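The Planner That Waits

By Kalliopi Petek
July

Most manipulation software is built on the assumption that the world holds still between looking and reaching. A camera captures the workspace, a perception module produces poses, a planner searches for a path, and a controller follows it. With rigid parts on a fixture, that sequence works well enough that few people question it. With cloth it fails early and often, and the failures tend to be blamed on the wrong module.

Kalevi Honkanen has spent the past two years on the part of the stack where the blame gets assigned. He leads the runtime group at Keskinen, a small company that writes control software for two-armed systems. Its main product, Skondine, sits between a customer's perception code and the arm controllers. It does not detect objects and it does not compute grasps. It decides when a plan is too old to trust.

"People call it a scheduler," Honkanen says. "I would call it a record keeper that is allowed to say no."

Every estimate entering Skondine carries a timestamp and an expiration. A mug on a bare table might be given a long one. A fold edge gets 300 milliseconds by default, and less if either arm has touched the fabric in the meantime. When the planner asks for a path, it receives the estimates along with their remaining lifetimes. If the path would take longer to begin than the shortest lifetime allows, the request is returned with a reason code, and the perception module is asked for a new look.

The hard cases are the ones where two objects share a fate. A mug standing on a cloth has a pose of its own, but that pose depends on what is under it. Pull the cloth and the mug moves, tips, or stays where it is, depending on friction values that are rarely known. A planner that treats the two as separate entries in a list will produce a clean path for the fabric and leave the mug's old position in memory.

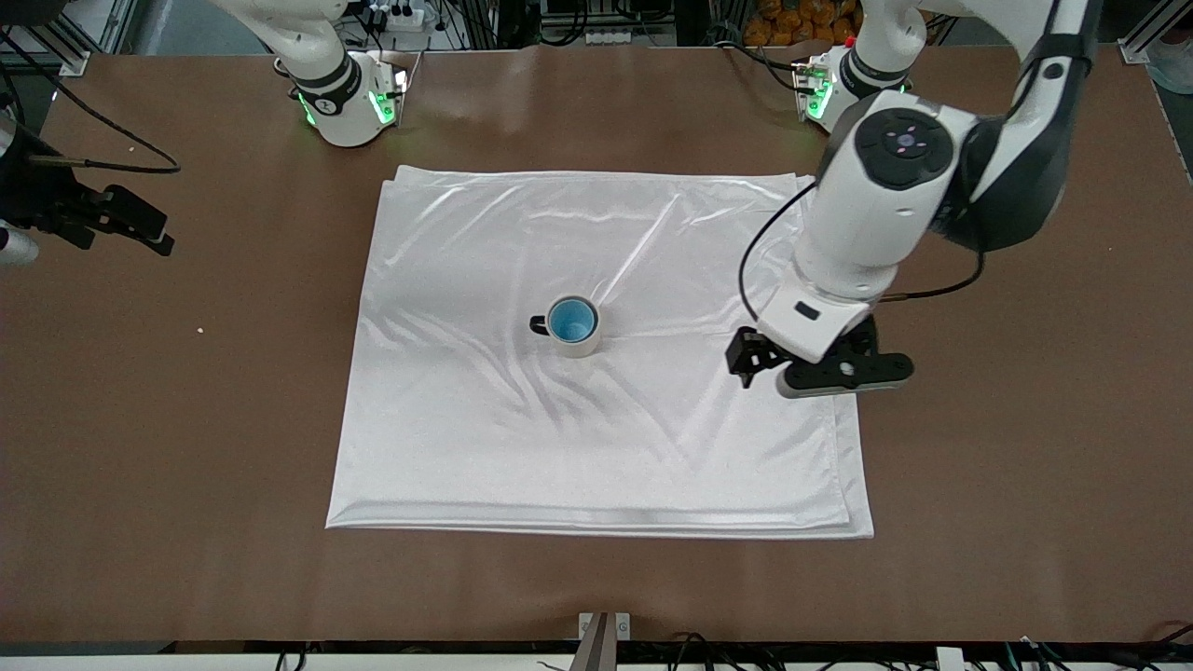
Skondine handles this with what its documentation calls support links. A link says that one object's estimate is valid only as long as another's is. When a gripper closes on the lower object, every estimate linked to it expires at once. The planner can still proceed, but it has to choose one of two branches: clear the upper object first, or move the lower one at a reduced speed with a fresh estimate requested on each cycle.

The links themselves come from the perception side, and that is where most of the integration work goes. Depth data is weak on glossy fabric, and a thin fold can vanish into the noise. Honkanen's group settled on a conservative rule. Any object whose footprint overlaps a deformable region is linked to it, whether or not contact can be confirmed. The rule produces extra links, and extra links cost time. Missing ones cost more.

Running the checks is cheap. The link graph is rebuilt at 60 hertz on an ordinary desktop processor, and the control loop beneath it does not wait for the result. If the graph is late, the controller keeps the last approved segment and slows toward its end – a behavior that took three releases to get right. Early versions stopped the arm outright, and the sudden halt disturbed the fabric more than the motion would have.

Esitz, an integrator that uses the software for textile handling, asked for a different feature: replay. Each rejected plan is now stored with the estimates it was based on, the link graph, and the reason code. The buffer holds 100 rejections before it overwrites the oldest. Engineers can step through them offline, swap in a different expiration, and see which requests would have passed.

A second tool, Randuven, is meant to set those expirations from logged data instead of by hand. It is not finished. The current build fits a decay curve to each object class and tends to be too generous with anything stiff, folded cardboard in particular. Honkanen expects to ship it with the fitting turned off by default, so that customers can compare its suggestions with their own values for a while before letting it write to a live configuration.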